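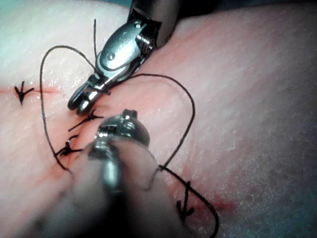 Holovko: Frequently Asked Questions

Last updated 22nd March

What is Holovko?

Holovko is a turn-based strategy game set in the flooded port city of Prosetthorpe. You run a salvage crew, take jobs from rival districts and try to keep your boats afloat through the winter. It is made by Navard and published by Halteo.

When does it come out?

The PC version is due in September. Console versions will follow, but we don't have a date for them yet.

Is this a remake of the original game?

No. It uses the same city and some of the same districts, but the story and map are new. You don't need to have played the first game.

How long is the campaign?

There are 6 chapters and 234 jobs. You won't see all of them in one run, as some jobs close when you side with a district.

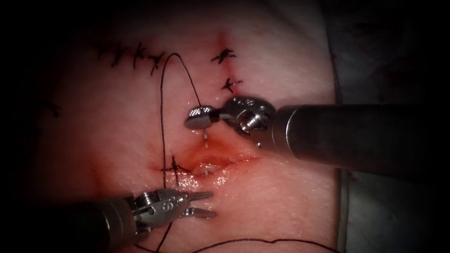
Two instruments and a short incision.

Is there multiplayer?

Yes. Two players can share a campaign online, each with their own crew. Both players need a copy of the game. There is no local co-op and no versus mode.

Can I play offline?

Yes. The single-player campaign works with no connection once the game is installed. You only need to be online for co-op and cloud saves.

Will my beta save carry over?

No. We changed how cargo and repairs are stored, and old saves will not load. Beta players keep their crew name and the harbor flag - both will be on your account at launch.

How many save slots are there?

The beta had 2 slots per account. The full game has 400, shared between manual saves and autosaves.

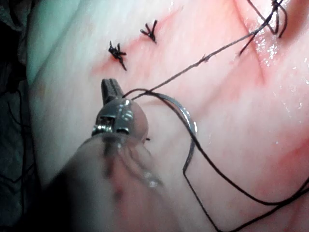
Oksvale wrote to us after the beta: I lost an hour of progress because the autosave only ran at the end of a job. Please let us pick when it saves.

You can now set autosave to run every turn, every job or not at all. The setting is under Options, then Game.

Can I use a controller on PC?

Yes. Every menu works with a controller, and you can change the buttons. Switching between controller and mouse in the middle of a turn is fine.

Are mods supported?

Not at launch. We plan to release the map editor later - first for PC only.
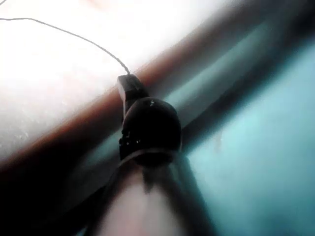 Cable and connector, close up.

How do I report a bug?

Use the Report button on the pause screen. It attaches your last save and your settings. If the game won't start, use the support form on the Navard site and tell us your graphics card and driver version.

Can I stream the game or post videos?

Yes, and you can earn money from them. Turn on Streamer Mode in the audio menu to mute the licensed songs.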